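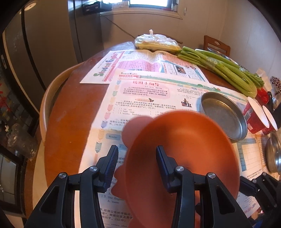 Dishes, paper cups and newspaper on a round table, with the gripper fingers open.

Zulema Zapata has been asked the same question at every family dinner for years: when will one of your machines wash my dishes? She used to give a date. She doesn't anymore.

Zapata runs manipulation testing at Cundance, a small company that works out what robot hands can and can't do with ordinary objects. Before that she spent time at Flendex, which builds picking equipment for warehouses, so she has seen the question from the shop floor and from the kitchen. I talked with her on a Tuesday morning at the Cundance office, where Nahuel Riquelme, who handles the company's training data, joined us for the second half.

I started with the dinner question. Can a robot clear a table?

"A table, yes. Your table, probably no," Zapata said. "If you let me choose the plates and put them where I want them, I can show you a robot clearing that table all day long. Then you bring in a kitchen table where somebody has been doing homework and somebody else has dropped off the groceries, and it gets slow very fast."

How slow? She told me about a test the team ran this spring. The job was to pick up the dishes from a table after a meal and stack them by the sink. A person on the team did it in under 2 minutes. The robot took 19.

"And that was a good run," she said. "It finished. We were pleased."

Most of the time went into deciding. The arm can move quickly, she said, but it stops before each pick and looks again, and if the first grasp slips a little it backs out and starts over. A person who feels a bowl slide just squeezes harder and doesn't notice doing it.

Bowls are a subject she can talk about for a long time. A mug has a handle and a bottle has a neck. A bowl gives you a rim, which is thin, and an outer wall that slopes away from your fingers. If you press on both sides of the wall, the bowl wants to ride up and out. If you pinch the rim, you hold it fine until there is something heavy in it.

"People choose between those two without thinking, and they switch halfway through," she said. "Watch yourself put a bowl away tonight. You'll take it one way and set it down another way."

Stacks are worse. A machine that is good at finding one bowl can be confused by two that nest together, and it may lift both, or lift the top one and drag the bottom one along the table. Paper and plastic cause their own trouble. A newspaper moves when you touch it, so everything sitting on it moves too. A clear bag is hard for a camera to see at all, and it changes shape once it's picked up.

"Vegetables in a bag, that's still a bad day for us," Zapata said. "I'd take a stack of steel trays over that any time."

Warehouses are a different story, and she was quick to say so. At Flendex she worked on a line where arms moved boxed goods from a belt into totes, and it ran through the night with one person watching several stations. The boxes came in known sizes and the light never changed. When something jammed, there was a person there whose job was to clear it.

"That last part gets left out," she said. "In a house, who clears the jam? You do. You bought a machine so you wouldn't have to pick up the plate, and now you're picking up the plate and resetting the machine."

Riquelme came in around then with coffee and a slightly different view. He thinks the hardware is mostly good enough and that what's missing is practice — examples of hands doing plain household jobs in plain households.
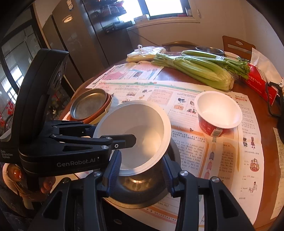 Closing on a white bowl above a dark pot.

One way to get those examples is to have a person do the chore while holding a gripper, so that the motion is recorded through the same kind of fingers a robot would use. I asked Riquelme whether that looked as awkward as it sounds.

"It does for the first hour," he said. "You go to pick up a plate and you realize how much you use your palm. Or your little finger. Now you have two flat pads and that's all. You have to plan. After a while you get good at it, and the good part is that whatever you did, you did it with two pads, so there's a chance the robot can do it too."

His rule for new people is 50 tries at one object before they move to the next. He wants misses kept in along with the clean grabs. He also wants the table to be a normal table. When he first set up sessions, people would tidy before they began, and he had to ask them to stop.

"They'd wipe everything down and line up the cups. I understand it, I'd do the same if someone was coming to my house. But then the machine learns a table that doesn't exist."

Zapata agrees with him on the data and disagrees on the hardware. She would like fingers that feel more. Ridged pads help with grip, she said, but grip is only part of it, and she'd trade some strength for a better sense of when something is starting to slide. Cundance has been trying out a sensor skin from a supplier called Nilteck. She described it as promising and fragile, and said they had torn 4 of them so far.

"Mostly me," she said.

I asked both of them what chore they thought would come first in a regular home. Riquelme said unloading the dishwasher, with the dishes clean and each one in a rack. Zapata said folding towels, then changed her mind and said carrying laundry from one room to another, if there were no stairs.

And loading the dishwasher? Both of them shook their heads. Loading means scraping, and scraping means knowing what is food and what is the pattern on the plate.

Her mother, who lives in Cáceres, has stopped asking about dates and now asks about price. Zapata doesn't have an answer for that either. When she visits, she does the dishes by hand, and her mother dries.

Cundance plans another round of table tests in October, using the same stacking task and a new set of bowls.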